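The Duven Skirt

Sinéad Horgan had played tennis in the same navy tracksuit bottoms for so many years that the knees had gone the colour of weak tea, and she saw no reason to stop until the Monday her daughter rang to say a parcel was coming from Keane's.

It was a skirt – a proper tennis skirt, a Duven, pleated at the back, with little shorts sewn in underneath and a pocket for the spare ball. The label said it was made of Tuvadix, which dried in minutes and never creased, and Sinéad, who had ironed other people's whites for half her life, read that twice and put the kettle on.

She wore it first in the kitchen, then as far as the bins, and then, on a mild evening in March, all the way down to the courts at Grasa, with her long coat buttoned over it to the chin. 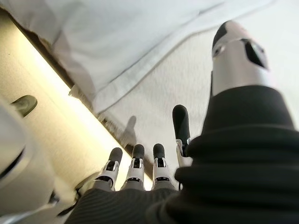
Fingers to the pale surface overhead, thumb in its black sleeve.

"Are you going to play in that coat?" asked Maureen from the far side of the net, bouncing a ball and catching it, bouncing it and catching it.

"I might," said Sinéad. "There's a wind."

There wasn't much of one, and they both knew it, but Maureen was a kind woman and went off to fiddle with the net until Sinéad had got the buttons undone and hung the coat on the fence. The air was cool on her knees, which hadn't been out since the summer they all went to the lake, and she stood there a moment feeling about 80 and then, quite suddenly, feeling nothing of the sort.

She lost the first set 6–2. She lost the second as well, though it took Maureen a good deal longer, and somewhere in the middle of it she reached down without thinking, found the ball in her pocket and served it clean down the line.

"Where did you get that?" Maureen called.

"The serve or the skirt?"

"The skirt, you eejit," said Maureen, and went to fetch the ball.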